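How to Smooth and Fold a White Cloth on a Tabletop
By Kerstin Grube

You can fold a thin white cloth neatly without ironing it first. Use a smooth table and clear enough space to open the cloth out.

Step 1. Wipe the table and let it dry. Drop the cloth toward the far side and find one long edge.

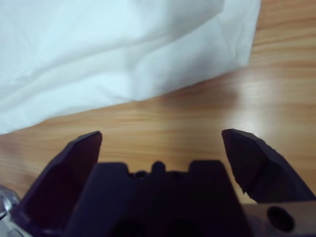
Thin fabric slides on varnish, so work with flat hands and light pressure. Pull the near edge toward you a little at a time — tugging hard at one end only moves the wrinkles.

Step 2. Find the corners.

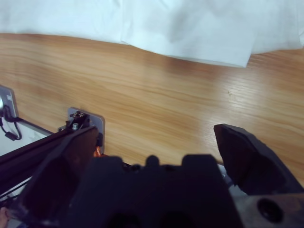 Start with the corner closest to you. Turn it face up and lay it flat before you touch the middle. A folded corner hanging down over the wood, like the one right of center, will pull the whole edge out of line. Do the other corners the same way.

Step 3. Press out the broad creases with your palm, from the center to the sides. Some 6 strokes will do for a small cloth. 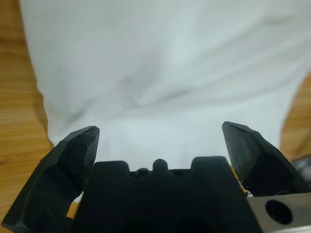

Step 4. Fold the cloth in half, match the corners, and fold again. Store it flat.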